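1/ Spent part of February reading garment-folding data for a living, so a thread on why the episode count in your favorite robot demo tells you very little.

2/ The pitch goes like this. Give people hand-held grippers, have them fold clothes all day, record everything, train on it. No robot needed during collection. Cheap, fast, scales. I have heard it from three vendors and the slides are nearly the same.

3/ The batch I was sent is from Grultness. 1574 episodes, one garment per episode, two grippers, delivered as "diverse household laundry."

4/ I went through 371 of them by hand. I don't recommend it. My eyes hurt and I now have opinions on hems.

5/ Diverse how? Lots of colors, sure. But T-shirts are most of it, and a blue T-shirt after a red T-shirt is the same problem twice. The policy doesn't care that you went shopping.

6/ Someone always replies "just get more." Puketti got more. They went to 4000 on their towel task and the thing still grabbed two layers when it wanted one. More of the easy part of the job gets you very good at the easy part of the job.

7/ Also, please stop deleting the bad tries. Grultness told me they drop any episode where the operator loses the fabric and grabs again. Those are the ones I'd pay for! A model that has only watched clean grabs has no clue what to do after a bad one.

8/ OK, complaints over for a minute. The stretchy items in the batch are worth your time, and I'd keep every one. A list of what I look for when I audit these:

Item A: clothes that don't have an obvious corner. A towel tells you where to grab. A seamless crop top with a wide ribbed band at the bottom and a narrow strap folded up at the other end tells you a lot less. Lavender knit on a white table is about as easy as it gets for the camera, and I still had to stop and work out which way up it was.
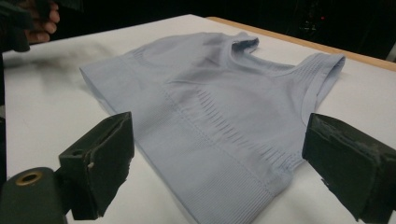
Item B: starting poses. If every garment begins square to the table, you have taught the model about your table. I want diagonals, rumples, a sleeve underneath.

Item C: operators. The whole batch came from 5 people. You can tell them apart by how they approach a hem, and so can the network.

9/ Would I train on it? The knits, yes. The T-shirts I'd cut by half before starting and see if anything gets worse. My bet is no.

10/ Cuevas has a set coming in March that supposedly keeps the failed grabs in. I'll believe it when I've scrolled through it.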